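Karaki Records, posts from the office floor
21/11/2020

1/ We've had the robot in the records office since June. People keep asking what it's like to work with, so a short thread.

2/ It lifts binders off the trolley and sets them out for scanning. Two of us used to do that all day. Now we check the scans and answer the queries that sat for weeks. 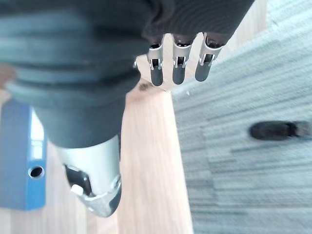 Fingers pointing down, blue binder on the left.

3/ On a good day we get through 80 files. The slow part is old labels, and that's still us.

4/ Both of us kept our jobs and our hours. The Jemley site lost its evening shift, so I won't say it's the same everywhere.

5/ My back is better. My eyes are worse, as it's far more screen time. We've asked for a second break in the afternoon.

6/ Training was 2 mornings. I'd have liked a third on what to do when it stops halfway through a shelf.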